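Grasp Point Selection on Small Cookware from a Single Wrist View

Project report, Manipulation Laboratory course, Uretholm Technical College
Submitted in September

Summary

This report covers a one-semester project on choosing where a two-finger gripper should take hold of a small cooking vessel. We compared two rules for picking the grasp point, one that always goes for the handle and one that goes for the wall of the pot at the rim. Both were run on the same arm, with the same motion code and the same set of object layouts. The rim rule lifted the pot more often. It also failed in a more damaging way when it did fail, and we discuss what that means for anyone who wants to use it with a full pot.

1. Background

The Ollbridge kitchen bench has been used in this course before, mainly for pick-and-place of blocks and plastic food. Those objects are forgiving. A saucepan is harder because its walls are thin and curved, its surface reflects the lights, and most of its mass sits away from the part a person would hold. Earlier course reports used the handle as the grasp point without testing any other choice.

The Porerine motion library, written in the department, takes a target pose for the gripper and plans a straight approach from above. It does not choose the target. That step is left to the user, and it is the step we worked on.

2. Setup

All trials were run on the kitchen bench with the arm mounted over the counter. The gripper is a parallel type with two fingers. Approach speed, closing force and lift height were fixed for the whole project and were not tuned between rules.

The pot was placed among other items so that the approach would not be made over a bare surface. The clutter was made up of a towel, a child's fork and a toy strawberry. We used 8 layouts. In each layout the position of the pot and the direction of its handle were marked on a paper sheet, which was used to place the pot and then removed before the trial started.

Some layouts put the handle pointing toward the front of the counter, where the planner has the most room. Others pointed it toward the backsplash, where the wrist has to turn further to line up with the wire.

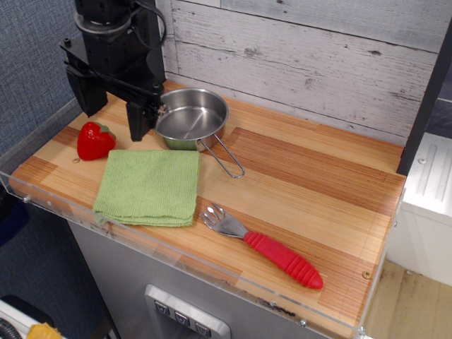 Figure 1. Rim approach with both fingers open, the right finger at the left edge of the saucepan.

3. Method

3.1 Handle rule

The handle rule finds the long axis of the wire loop and sets the grasp point at its midpoint, with the fingers closing across the axis. The height is set just above the counter. The rule needs a clean outline of the wire, and where the wire lies flat on the wood the depth reading is often no better than noise. We used the color image for the outline and took the height from the counter plane.

3.2 Rim rule

The rim rule fits a circle to the top edge of the pot. It then picks a point on that circle and lowers the gripper so that one finger goes inside the pot and one stays outside. The point is chosen by clearance: for each candidate, the code measures the distance from the outer finger to the nearest object and keeps the candidate with the largest value. Candidates close to the handle joint are dropped.

The circle fit was the slowest part to get right. Reflections on the inner wall produced a second, smaller circle, and the first version of the code picked it several times during setup. Limiting the fit to edge points within a narrow height band solved this — the band was set by hand and would have to be changed for a taller pot.

3.3 Scoring

A trial counted as a success if the pot left the counter, stayed in the gripper for the full hold, and was set down upright. A trial in which the pot moved another item was still a success, but the contact was noted.

Each rule was given 98 trials spread over the layouts. Before these we ran some 20 practice trials, which are not part of the results.

4. Results

The rim rule had more successes than the handle rule overall and in every layout except one. The exception was the layout with the pot closest to the backsplash, where the clearance test left few candidates and the wrist came near its joint limit.

Most handle failures were of one kind. The fingers closed on the wire and lifted it, but the pot rotated about the grip until its far edge touched the counter. We scored these as failures even when the pot could have been dragged.

Rim failures were fewer and more varied. The outer finger sometimes landed on top of the rim and pushed the pot sideways. In other cases the grip was taken but slipped during the lift, and the pot dropped on its side.

Contact with the clutter was more common under the handle rule, mainly with the fork. The towel caused little trouble in either case, but when it lay against the pot the clearance test treated it as a solid block and gave up usable grasp points.

5. Discussion

The result supports the rim rule for an empty pot. We would not carry it over to a pot with contents. The inner finger enters the vessel, and the slip failures would spill whatever was in it. Ngô's friction pads, which the lab has on order, may reduce slipping, but they were not available during the project.

The comparison has a weak point in that the fixed closing force was first chosen for blocks. A higher force might help the handle rule by resisting rotation of the wire. We did not test this.

6. Further work

The height band should be computed from the counter plane and the pot edge. The clearance test should separate soft items from rigid ones. A combined rule, using the handle only when no rim candidate passes, is simple to add and was partly written when bench time ended. The code and the layout sheets are stored with the course materials.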